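Gripper trials: your questions answered

27 Sep 2018 | By the Pemeda workshop team
14 shares | 3 comments

Since we put up our notes from the Dodside trials in April, the same questions keep coming in. We have gathered them on one page.

Which grippers did you compare?
Two. One is a parallel gripper with plain metal fingers, the other a suction cup on the same arm. Both were run from the same controller with the same bin, so the only thing we changed was the end of the arm.

How many picks did you run?
800 for each gripper, spread over 12 sessions. A pick counts only if the part leaves the bin and is put down in the right tray. Parts dropped on the way are logged as failures.

Did it matter how the part was held?
Less than we thought. We accept a block held at an angle as long as it clears the bin wall.
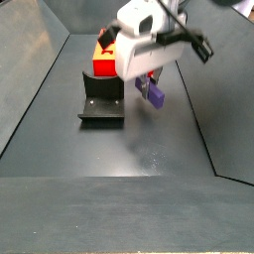 Parts lying against a wall were harder. The fingers need room on both sides to open, and in a corner they often have none. Suction did better there but lost its grip on small or curved faces.

What were the results?
The metal fingers managed 91 per cent overall. Suction was slightly behind on mixed parts and slightly ahead on flat ones.

Do I need a camera on the arm?
Not for this job. We tried one on the arm and one fixed over the bin. The fixed one was easier to calibrate and gave us fewer cable faults.

How long does a gripper change take?
Our best time was 39 minutes, most of it spent checking the tool offset. Allow longer the first time.

Can I bring my own parts?
Yes. Send a drawing and a few samples to the Grelstead office before you book.

Related
Choosing finger pads for smooth parts
Phillips cell: first month with the new controller
Fixed or arm-mounted cameras: our notes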